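Stomolness

Stomolness is an electronic pop group usually described as a duo, although its records credit up to seven players. It is best known for the album Zirton and for a run of licensed songs that its label has called "unavoidable," a claim that rests mostly on the label's own press sheets.

History

The group says it formed in a rehearsal room in the harbor town of Irnness. Early interviews give two different years for this, and no recording from either has surfaced. Its first release, a cassette limited to 465 copies, was advertised as sold out within a day. Sealed copies were still on the merchandise table 3 tours later.

Zirton followed on the small label Fang. Reviews were kind but short. Several repeated a line about the band "tearing up the rules of pop," though the songs keep to verses, choruses and a key change near the end. The single "Paper Ferry" did well on college radio – the one success that can be checked against published playlists.

Style

Writers have compared the group to late-1960s psychedelia. The link is easier to hear in the organ sounds than in the songwriting, which is closer to ordinary dance pop. Claims that the second album was recorded in one take are hard to square with its credits, which list over 7 weeks of overdubs.
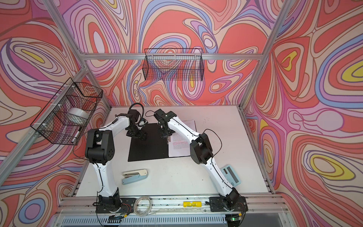

Is Stomolness still active?

The group has announced no split, but its last confirmed concert was in December, and a third album promised by Fang has no release date.

This article was last revised on Oct 2, 2025.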